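# Ulero temple bell inscriptions

Transcriptions of the inscriptions on bronze temple bells in the Ulero valley, with notes on date, donor and casting workshop. The set holds 726 entries in 2 files.

## Files

- `bells.csv`: one row per inscription, with temple, position on the bell and reading
- `notes.csv`: comments by Yutong Yin and Pascal Fleury, keyed by entry number

## Reading the text

Damaged characters are given as `□`. Characters restored from an older rubbing are in square brackets. Line breaks follow the bell, starting at the panel nearest the striking point. Donor names are left in the original spelling, even where the same family appears in several forms.

## Known gaps

The bells at Mallum were recast in the last century and only the new text is recorded. 6 entries have no workshop.
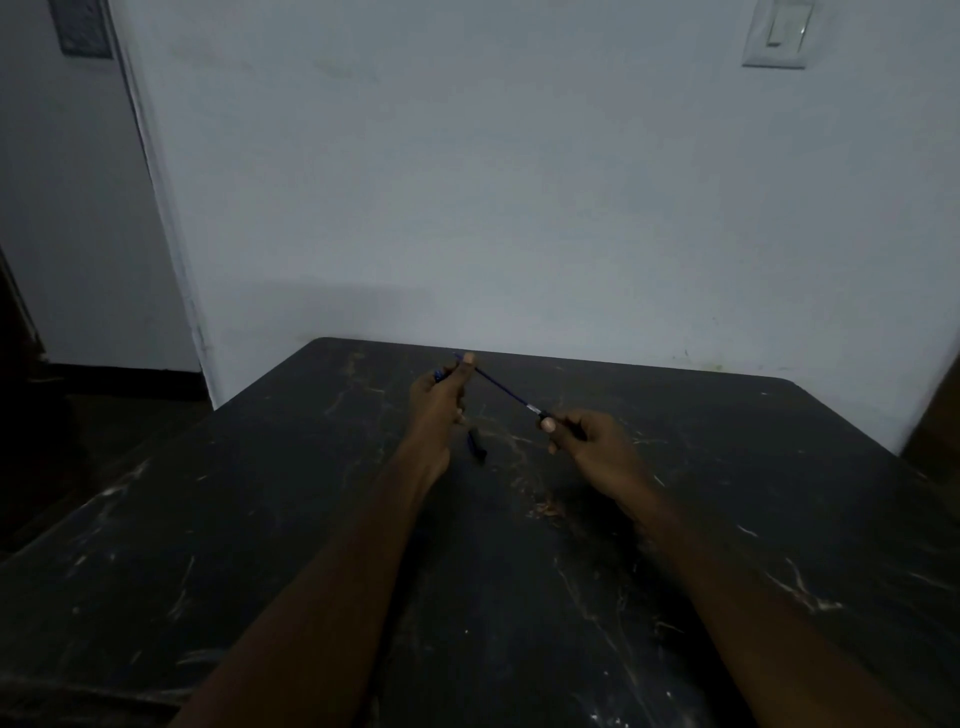
Dates given as reign years have been converted in the `year` column and may be out by one. Please send corrections with the entry number.

Contact: Elfriede Zürcher, Kamata Inscriptions Group | Back to top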